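Chores and Machines: Where Things Stand
Gallery / Notes from the Turville test rooms
Text by Niloufar Kermani

Cerkora has been running chore trials at its Turville site since February. The question put to the team was a simple one: which everyday jobs in a home or a small shop can a machine with two arms finish without a person stepping in? We kept a list of nine jobs and ran each of them under the same rules. A run counts as finished only if the job is done from start to end and a person would accept the result. A run that needs a hand, even a small one, goes down as assisted.

The entries on this page follow the order of the list. Most are short. Where the result depends a lot on how the room was set up, I have tried to say so.

Jobs 1 to 3: Shop floor

1. Facing shelves
Pulling boxed goods forward to the edge of the shelf. This went well with square boxes and badly with bags. Bongani Pretorius set the shelves at three heights, and the lowest one caused the most trouble. A person crouches for it. The arms have to come in at a flat angle and tend to bump the shelf above.

2. Emptying a delivery crate
Good results when the crate was packed in one layer. With two layers, the items underneath had usually shifted by the time they were reached, and the machine took a long time deciding where to grip. It did finish. A stock clerk would have been on to the next crate.

3. Price labels
Peeling a label off its backing is still a job for fingers. We stopped after a short series and moved on. With labels fed from a dispenser the rest of the job is easy, but that is a different job from the one on the list.

Jobs 4 to 6: Kitchen

4. Loading a dishwasher
Plates go in reliably if they are handed over one at a time or taken from a rack. From a stacked sink the numbers drop. Bowls nested inside each other were the most common reason for an assisted run.

5. Wiping a counter
Covers the area, misses the corners. Dried spots are a problem, as the machine wipes them with the same pressure as everything else and carries on. Marichka Kravchuk scored these runs by hand and was fairly strict about it. I think she was right to be.

6. Putting groceries away
Cans and jars, yes. Eggs, we did not try. Soft packets can be picked up but often end up lying across something else in the cupboard. The Stomdale group reports much the same thing from their own kitchen runs.

Jobs 7 to 9: Laundry

The laundry jobs took more time than the other two groups together. We logged 117 runs for unloading and 154 for folding. Clothes have no fixed shape, and every garment that comes out of a drum looks different from the last one, including the same shirt twice.

7. Unloading a washing machine
The full job is to open the door, take out everything, put it in the basket, and leave nothing on the floor. Opening the door is mostly solved. Reaching in is harder. A single item low in the drum can lie flat against the steel where it is difficult to get hold of, and the rim of the door limits the angles the arm can use. The basket also has to be close, or a sleeve trails on the floor on the way over. With a full load, the last item is often the one that gets left behind, so part of the series was run with very little in the drum.

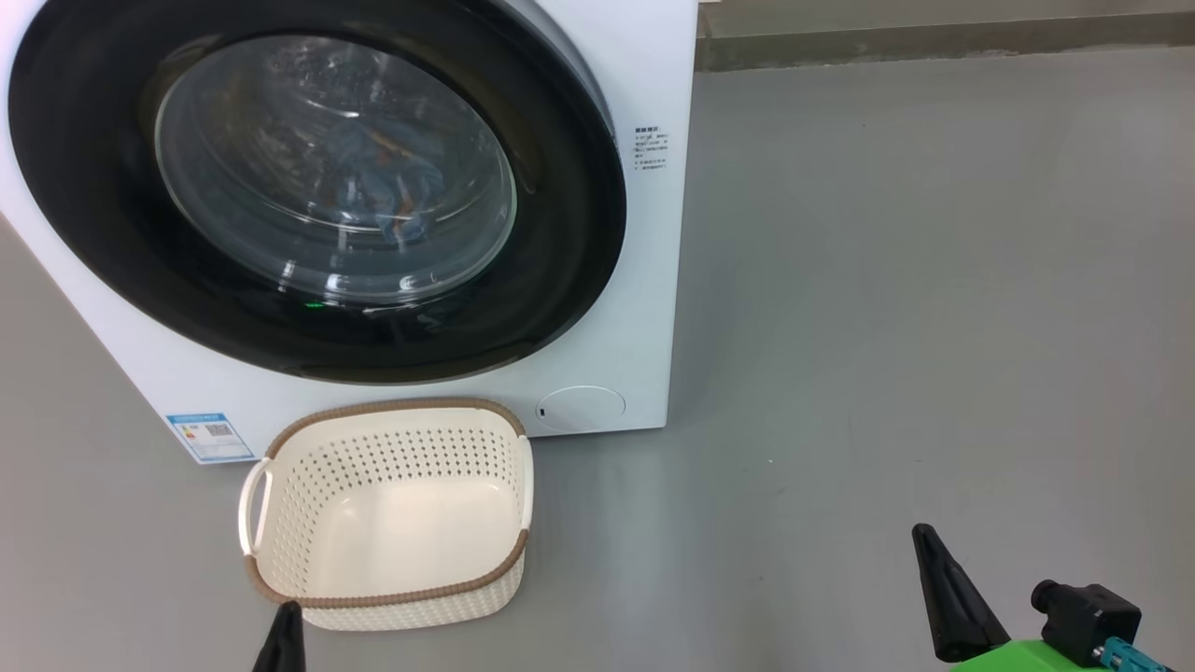 Front loader with the door shut, a crumpled blue-gray item behind the glass, and the empty basket up against the base of the machine.

8. Folding
Towels are good enough to put in a closet. T-shirts are acceptable if they start flat on the table. From a heap, the machine spends most of its time looking for a corner or a shoulder seam. Taras Marchuk wrote the folding routine and has changed the first grasp several times. The current version is slower than the one before it and drops less.

9. Matching socks
Colors and sizes match well in good light. Dark blue and black still get mixed up in the evening, which also happens in my house. The machine can lay a pair together. It cannot yet roll one.

What we would say today

Of the nine jobs, two could be left to a machine in an ordinary room: shelf facing with boxed goods, and dishwasher loading from a rack. Unloading laundry is close. The rest need either a tidier starting point than most people have or someone nearby to help.

Speed is a separate matter. Lavanya Lobo timed the same jobs with people doing them, and on every one the people were faster. For a chore that can run while the house is empty this may not count for much. In a shop during opening hours it does.

The next round moves to the Seo rooms, with the same list and 100 runs per job. Folding will be done on a lower table.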